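Prultdale Residents List
2 min read
2019-05-14, posted by list member, Rundo end

Re: worming and drench gear, what do people keep at home

> Hi all, new to the list and new to goats. We've got 2 does coming
> and I want a proper kit ready before they arrive. What do you keep
> on hand, and where do you buy it? Also is the Calutex road shop any
> good or should I drive into town?

Quick one, dinner's on. Welcome!

Calutex road is fine for feed and hay, bit dear for anything in a tube. I get most of mine at Popescu, they'll order in if you ring first. Ask for the large animal counter.

Basics for us: thermometer, drench, syringes in a couple of sizes, something for feet, something for eyes. Gloves. More gloves. Old towels. 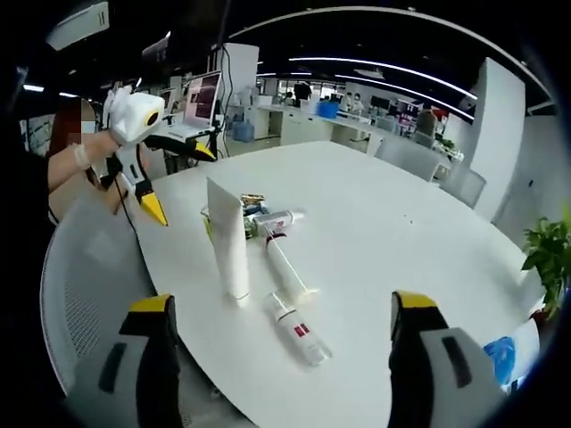
Tubes and a syringe on the round table.

Don't guess the dose. Weigh them, or use a tape round the girth, and write it on the calender. We underdosed all through January and paid for it. Get a faecal count done before you drench again, the vet does them for not much and you'll save the money anyway.

Feet every six weeks here, more if the paddock's wet. Trim in the morning when it's cool, they stand better. So do I.
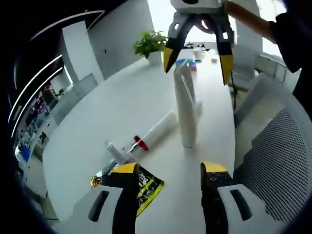
Same table.

Fencing matters more than any of this btw. If a fence won't hold water it won't hold a goat, my neighbour's favourite saying and he's had plenty get out. Check the bottom wire.

Have a spare roll of mesh if you want it, pick up only. Will dig out teh dosing chart tonight and send it on.

This list uses cookies to keep you signed in. Get the Prultdale newsletter by email: subscribe or manage preferences.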